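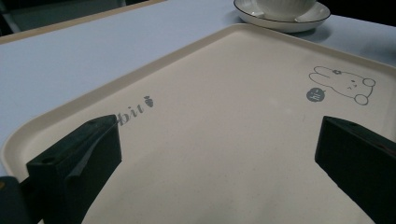

Tablett cremefarben, Innenfläche mit grauem Aufdruck (Karotte)

Ticket: Artikelbilder werden nach dem Import nicht angezeigt
Erstellt von: Eimear Corrigan
Shop: Trarcombe, Bereich Küche
Status: in Bearbeitung

Guten Morgen,
seit Monday-Update, also seit der Version von Montag, habe ich ein Problem mit dem Import aus Hollberg. Ich lade die Liste mit 400 Artikeln hoch, und der Import meldet am Ende "erfolgreich". Im Shop haben aber nur die ersten 100 Artikel ein Bild. Bei den anderen steht nur der graue Platzhalter. Preise und Texte sind überall richtig.

Was ich schon probiert habe:
Cache geleert, im Shop und im Browser. Keine Änderung.
Import noch einmal gestartet, diesmal am Abend. Gleiches Ergebnis.
Die Liste umgekehrt sortiert. Jetzt haben andere 100 Artikel ein Bild, darum glaube ich nicht, dass die Dateien kaputt sind.
Im Protokoll steht ab Zeile 101 immer "Medium übersprungen", ohne einen Grund.

Antwort vom Support Grerar:
Bitte prüfen Sie unter Einstellungen – Medien – Warteschlange den Wert "Maximum pro Lauf". Nach dem Update wird er bei manchen Shops auf den Standard zurückgesetzt.

Eimear Corrigan:
Danke für die schnelle Antwort. Der Wert stand auf 100. Ich habe ihn auf 400 geändert und den Import neu gestartet. Jetzt fehlen noch 9 Bilder. Bei allen neun hat der Dateiname einen Umlaut, zum Beispiel "schüssel_klein". Soll ich diese umbenennen, oder gibt es dafür auch eine Einstellung? Die Namen kommen so vom Lieferanten Paul, und ich möchte es nicht bei jeder Lieferung wieder von Hand machen.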